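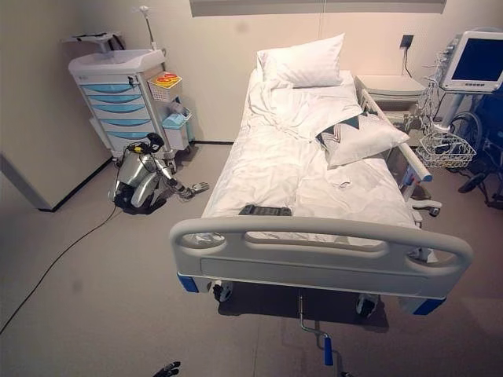
Figure 3. Patient room used for the planning study, with bed, supply cart and quadruped unit with arm.

4.2 Equipment budget

Costs were estimated for one room at the Annan site over 20 months. The Wurkura quote covered the mobile base and arm but excluded end effectors, which were priced separately. Hands were budgeted
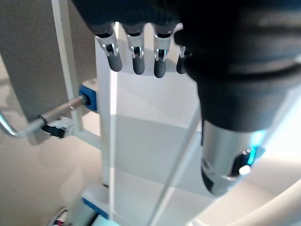 as wear items, with 3000 operating hours assumed between replacements. Fingertip pads and cable sets were entered under consumables. The Stalumora service plan was left out of the base case; adding it raised the total by 86 units per room. Tooling for overhead tasks was listed as a separate line (Table 5), as it is shared among rooms. 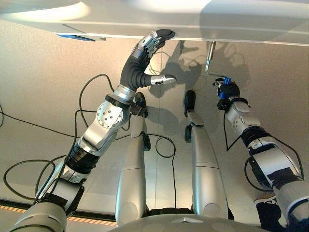

Figure 4. Overhead task with an L-shaped metal rod held in the right gripper.

Delivery time for spare grippers was set at 172 days, following the Jokby tender.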